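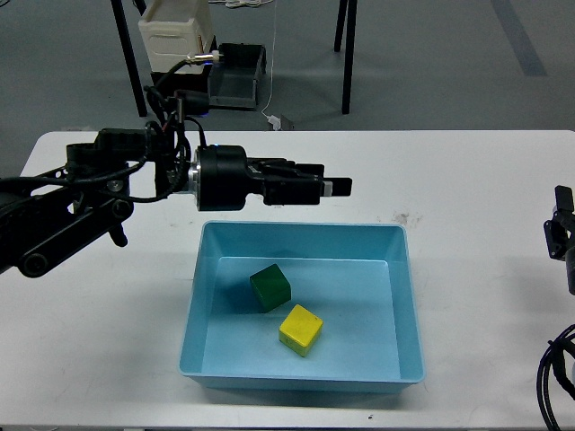
Trornero busca participantes para su taller de traducción teatral
Convocatoria abierta hasta finales de abril

Buscamos traductores de teatro. También nos valen actores que traducen, filólogos que se han cansado de las notas al pie y gente que lleva años discutiendo con los subtítulos en voz alta, para desesperación de quien comparte su sofá. El taller dura cinco semanas, se reúne por las tardes y termina con una lectura pública a la que, según nuestra experiencia, asistirán sobre todo sus familiares.

Qué hacemos

Trornero es una compañía pequeña que estrena teatro extranjero en castellano. Hasta ahora hemos llevado a escena 23 textos, algunos muy buenos, uno de ellos larguísimo. Cada temporada elegimos una obra sin traducir y la ponemos en manos de un grupo de personas que no se conocen entre sí y que al cabo de diez días mantienen opiniones irreconciliables sobre el uso del «usted».

La obra de este año se titula Malý y es una comedia en dos actos sobre tres hermanas que heredan una fábrica de botones y no consiguen ponerse de acuerdo en el tamaño de los ojales. Tiene 47 páginas en el original. El primer borrador de prueba, que hicimos en casa, salió bastante más largo, y ahí empezaron los problemas: el castellano ocupa sitio, los actores respiran y el público quiere coger el último autobús.

Trabajaremos a partir de una versión literal preparada por Waltraud Hollmann, que conoce la lengua de partida y tiene una paciencia que les rogamos no poner a prueba preguntando cada dos líneas si «de verdad dice eso». Sí, lo dice. La escena del cura también.

A quién buscamos

No pedimos título. Pedimos oído. Si al leer una frase en un diálogo traducido («¡Oh, vamos, muchacho, no seas un aguafiestas!») nota usted un pequeño dolor detrás de los ojos, vamos bien.

Necesitará además:

Un castellano escrito sólido, de la orilla que sea. El año pasado tuvimos una disputa de dos tardes por la palabra «grifo» y la damos por amortizada.
Disposición a leer en voz alta delante de otras personas, aunque sea mal.
Capacidad para ver cómo le tachan una réplica preciosa porque no cabe en la boca de nadie.
Disponibilidad de 18:30 a 21:00, tres tardes por semana. El horario exacto se acuerda con el grupo, proceso que suele llevarse media primera sesión.

Se valorará haber pisado un escenario, aunque fuera de árbol. No se valorará haber leído a todos los teóricos de la traducción. Tampoco restará puntos si consigue no citarlos antes de la pausa.

Cómo se trabaja

La primera semana se lee. Entera, en voz alta, con café. La segunda se reparte el texto por escenas y cada pareja entrega su versión. La tercera y la cuarta se ponen en común, verbo que aquí incluye alguna que otra retirada dramática al pasillo. En la quinta entran dos actores, Joscha Janssen y Thaís Macedo, y leen lo que haya. Es la semana más útil y la menos agradable: una frase que en la pantalla parecía Lope puede sonar, dicha por un señor de pie, como las instrucciones de un lavavajillas.

Coordina Ute Hinrichs. Ella decide los empates y guarda la única copia de la versión definitiva, después de aquella ocasión en que circularon cuatro.

Lo que ofrecemos

Una plaza gratuita, con el material incluido. Su nombre en el programa de mano, bien escrito si nos lo manda bien escrito. Dos entradas para el estreno. Una remuneración modesta si su escena llega al montaje, detallada en el contrato que enviaremos a los seleccionados y que les recomendamos leer sentados.

No ofrecemos alojamiento ni dietas. Hay café y, algunas tardes, unas galletas de procedencia incierta. La sala está en un segundo piso con ascensor; si tiene necesidades de acceso, díganoslo en la solicitud y lo organizamos antes de la primera sesión.

Cómo presentarse

Envíe un solo documento con lo siguiente:

Una carta de media página en la que nos cuente quién es. Absténgase de «desde muy pequeño me apasionan las palabras». El año pasado recibimos 37 cartas que empezaban así, y una era de alguien de la casa.
La traducción de una escena breve, de cualquier lengua, con el original al lado. Máximo tres páginas.
Un párrafo sobre una traducción teatral que le haya gustado o irritado. Los párrafos irritados suelen ser mejores, pero no finja.

El currículum es opcional y lo leeremos en último lugar.

Las solicitudes se entregan a través del formulario de esta página. El plazo se cierra el último día de abril a las 14:00. A las 14:05 seguirá siendo tarde, por muy buena que sea la excusa del wifi. Leerán las propuestas Ute Hinrichs y Josée Melnyk, cada una por su lado, y luego compararán notas. Contestamos a todo el mundo, también para decir que no, durante la primera quincena de mayo.

Preguntas que ya nos han hecho

¿Puedo presentarme con mi pareja artística? Sí, pero cada cual con su solicitud, y avisamos de que no las sentaremos juntas.

¿Puedo faltar una semana? Una tarde, sí. Una semana, mejor preséntese el año que viene.

¿Hay que saber la lengua de la obra? No. Si la sabe, dígalo; Waltraud se alegrará de tener con quien compartir la culpa.

Para cualquier otra duda, escriba a través del mismo formulario y ponga «Botones» en el asunto.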